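4. Evaluation of the Hakent Bimanual Kit

4.1 Scope of the evaluation

The preceding section compared the commercial kits on the basis of their published specifications. The present section reports on the use of one of them, the Hakent bimanual kit, in a small packing task. The kit was selected because it is sold as a complete set, with assembly instructions and recording software included, and because its price falls within the range that a teaching department can normally approve without a separate tender. All work was carried out at the Traso laboratory by staff who had no earlier experience with the product.

Three aspects were examined: the effort needed to bring the kit into working order, the quality of the recorded demonstrations, and the support offered by the supplier. Payload and long-term wear are treated separately in Section 6.

4.2 Setup and task

Assembly followed the supplier's printed guide. The guide was clear on the order in which the joints are to be fitted, but it gave little help with motor numbering, and one arm had to be taken apart again when two servos were found to have been assigned the same address. Calibration was performed once at the start of each session. The software stores the calibration values by arm name, and care is needed when arms are exchanged between workstations, as the program gives no warning if the wrong file is loaded.

The task chosen was the handling of a single shoe in a shoebox. Footwear is a demanding item for small grippers. The outer surface is smooth and curved, the opening is soft, and the weight is unevenly distributed between heel and toe. The two arms are mounted on the same side of the table so that both can approach the box from the front (Figure 4). 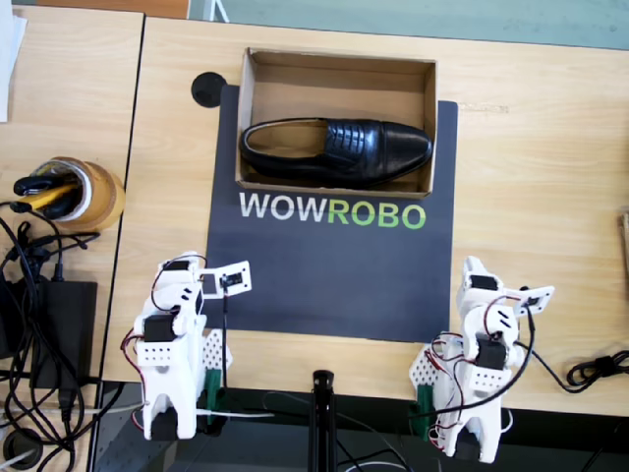
Figure 4. Workstation for the shoe-packing task, with a loafer on its side in an open shoebox and the two arms clamped at the table.

The position of the box was not fixed by a jig. Operators were asked to place it by eye, and small differences between episodes were accepted as part of the data. An episode was discarded if the shoe left the working area or if either arm stopped responding.

4.3 Results

A total of 900 episodes were recorded, of which 700 were kept after review. The most frequent cause of rejection was a slip at the heel during lifting. Most of these slips took place in the early sessions, before operators had learned to close one gripper on the edge of the opening and to steady the toe with the other. Once this approach was adopted, demonstrations became shorter and more alike, and fewer episodes had to be repeated.

A policy was then trained with the Skedilar toolkit using its default settings. In 200 test trials, the policy completed the full task in nearly 70 percent of cases. Failures were concentrated in trials where the box had been turned noticeably from its usual direction. In these trials the arms generally reached the shoe but closed too high on the upper, and the grip was lost before the shoe cleared the wall of the box.

Two mechanical matters should be noted. The table clamps held well but required tightening between sessions. The servo wiring, which runs along the outside of the joints, caught on the edge of the carton on several occasions. No wire was damaged, although a sleeve or clip at the elbow would be a useful addition to the kit.

4.4 Supplier support

Questions sent to the supplier were answered in writing and in adequate detail. A replacement servo was shipped under warranty without dispute. The online manual was less satisfactory, as several pages still described an earlier version of the recording software. The supplier has stated that a revised manual will be issued in November.

Sârbu, the second kit on the short list, was subjected to the same procedure. The results are given in Section 5, where the task, the operators, and the rules for discarding episodes remain unchanged.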